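To: sewing-repair list
Date: Wed 25 September
Subject: Re: Letting out a waist with elastic in the sides

> I did three pairs this way over the summer and I won't go back to
> taking in the center seam. Cut down the side, fold the waistband over
> a piece of elastic, stitch it at both ends and you're done in under an
> hour. It looks just like the store-bought ones. The Okcombe pattern
> sheet (number 531) says to unpick the pocket first but I skip that and
> have never had any trouble. For canvas or twill I'd use the widest
> elastic you can get.

I'd like to believe this, but I have a few doubts, mostly about skipping the pocket.

On most khakis with a slant pocket, the top of the pocket is caught in the waistband. Pull the waist in right beside it and the pocket mouth has to go somewhere. Usually it stands open. It may look fine while you're on your feet in front of the mirror. Sit down in a car for an hour and then tell me. Were your three pairs worn much after you finished them, or did they go in a drawer?

I also don't agree about the widest elastic. Twill is stiff, and a strong wide elastic makes hard little ridges in it that rub at the hip. I used the Borkau soft kind, which costs more and which I'm not sold on either. It says good for hot wash on the card. We'll see in October.

Under an hour, well, maybe. Unpicking a double row of topstitching takes me that long by itself, and then I have to find thread that matches. I've been through two shades of beige so far and both looked yellow next to the cloth.

Pocket and gathered side on a khaki pair first, then a closer look at twill with a raised seam and a stitched hem: 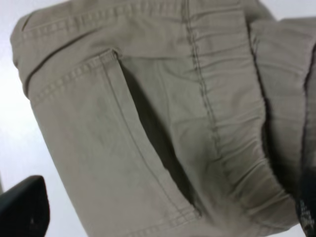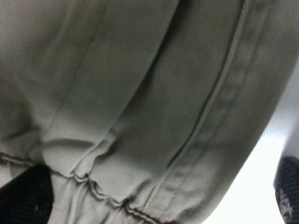 My other question is about pressing. The Okcombe sheet tells you to steam the gathers flat before the last row of stitching. Why would you? They come right back as soon as the elastic pulls, and too much heat can't be good for it. I left that step out and so far I don't miss it.

If anybody on here has done this on heavy cotton and worn the pants through a full winter, I'd like to hear how the side seam held up. Please say what needle you used too. I broke one going over the place where the seam meets the waistband and I'm down to my last heavy one.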